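Ornon finger comparison: data card and notes

Release: second pass, 18th March

1. What is in the set

This set holds teleoperated episodes collected while comparing finger designs for a parallel-jaw gripper on soft goods. The target objects are zippered fabric pouches, mostly of pencil-case size. The goal was to find out which printed finger gives the operator the best chance of getting hold of a small zipper pull or a fold of fabric without dragging the whole object along. A policy can be trained on the result, but the episodes were planned as a hardware comparison and the splits reflect that.

Episodes: 300
Finger designs: 3
Episode files per shard: 20
Episodes left out of the pull statistics: 18
Arms per episode: two
Views per episode: a camera at each wrist plus one fixed view of the table

2. Finger designs

Musov is the baseline. It has a solid inner face with a thin rubber pad glued over the contact area. The pad gives high friction on woven fabric and very little compliance. The glue line is the weak point and has to be checked whenever the fingers come off.

Sturkel is a ribbed finger. The ribs run diagonally across the inner face with slots between them, so the face gives slightly under load. No pad is used. The print takes longer than the baseline and needs the slots cleared of stringing before use, which is tedious but only has to be done once per finger.

Þorgeirsson is a narrow finger with a hooked tip, drawn for catching cord loops. It is good at that and poor at most other things. Flat fabric slides off the hook unless the approach is nearly vertical.

All designs share the same mounting pattern, and a pair can be exchanged without recalibrating the arm. The tool center point does move slightly with each design. The offset is stored in the session header and should be applied before comparing end-effector positions across splits. The joint positions are raw encoder values and need no correction.

3. Tasks

close_grasp: approach the closed end of a pouch with the jaws open, close on the fabric and lift.
pull_grasp: close on the zipper pull and tension it along the line of the zipper. The pouch does not have to open for the episode to be marked complete.
hold_and_pull: one arm holds the body of the pouch while the other works the pull.
place_in: put a soft item into an open container and release it.
free: operator's choice, used to warm up after a finger change. Not scored.

Start poses for the objects were set by hand against a printed sheet, which was taken away before recording. Repeatability is good enough for a comparison between fingers and too poor for anything that depends on exact placement. Use the first frame of the fixed view if you need the object pose.

4. Record layout

Each episode is one file with these fields:

timestamp: seconds from the start of the episode, monotonic
joint_pos: measured joint positions, left arm then right arm
joint_cmd: commanded joint positions in the same order
jaw_pos: normalized opening, 0 closed and 1 fully open
jaw_load: motor current as reported by the driver, unfiltered
view_left, view_right, view_table: compressed frames
finger_id: musov, sturkel or thorgeirsson
task_id: one of the names in section 3
outcome: complete, partial, failed or unscored

The finger name is spelled in plain ASCII inside the files. Older loaders choked on the first letter of Þorgeirsson and the string was changed everywhere at once. If you still have a July copy of the first pass, its field is called tip_id and the values are integers. A conversion script is in the tools directory.

jaw_load should be read with care. It is a current, and it rises when the jaw meets its own end stop as well as when it meets an object. Friction in the gear train also differs between the arms. Compare load curves within one arm only.

5. Scoring

Outcomes were assigned from the recordings after collection, with the finger design masked in the file name but plainly visible in the wrist view. The scoring is therefore not blind. Partial means that contact was made and held for part of the motion and then lost. An episode where the operator gave up before contact is marked failed.

The episodes left out of the pull statistics had a pull already trapped under the pouch at the start. They remain in the shards with outcome set to unscored.

6. Observations

These are operator notes and should be treated as such.

The ribbed face was preferred for close_grasp. It takes up a fold of fabric without pushing the pouch forward, and the operator can close further before the load rises. The padded baseline held more firmly once it had hold, but it tended to shove light objects during the approach.

For pull_grasp the order was different. The hook did best where the pull was a cord loop standing clear of the table. With the loop lying flat, the hook passed over it and the blunt fingers had to trap the cord between their tips. That works if the tips meet cleanly. A small twist at the mount is enough to spoil it - check the tip alignment against a sheet of paper before each session.

Visibility mattered more than expected. At full opening the wrist view gives a clear line between the fingers to the table. As the jaws close, the tips hide the last stretch of the approach, and operators shifted their attention to the fixed view. Bulky fingers make this worse. The narrow finger hides least, and part of its advantage on cords may come from that and have little to do with the hook.

Shadows are present in every view. They were left in. A model that relies on the shadow to judge height will do well on this set and badly under flat lighting.

7. Views

Wrist view at a pouch with the jaws open, and the fixed view of the table with both arms:

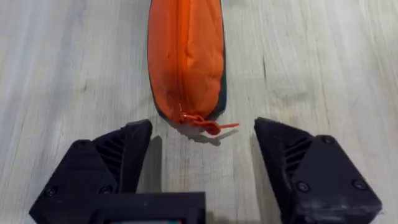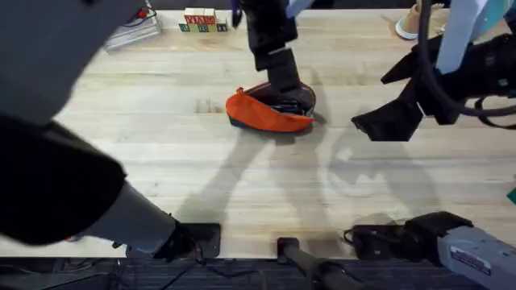
8. Known problems

The clocks of the wrist cameras drift against the controller clock over a long session. Frames are matched to the nearest controller timestamp, so the error does not build up within an episode, but single frames may be repeated. A repeated frame is flagged in the index.

Exposure is locked on the fixed view and automatic on the wrist views. A bright object filling the wrist view darkens the rest of the frame. Any color statistic taken from the wrist views should be computed per episode.

Background objects on the table were not controlled and change between sessions. Do not split train and test at random by episode. Use the session split supplied in splits/session.txt, which keeps whole sessions together.

Controller gains were changed once, between the first and second pass. Commanded and measured positions lag each other by a different amount in the two passes. The gains are in the session header.

9. Use

Suitable: comparing contact behavior between finger shapes, training or testing grasp detectors on soft objects, checking a loader against two-arm recordings.

Unsuitable: force estimation, absolute pose benchmarks, claims about finger wear. The printed parts were replaced when damaged and the replacements were not logged in the first pass.

Finger geometry is in hardware/fingers as mesh files, one directory per design. Print with the mounting face down. The ribbed finger needs no support inside the slots at the supplied orientation, and adding it makes the slots nearly impossible to clean. Report broken shards with the shard number and the checksum printed by tools/verify.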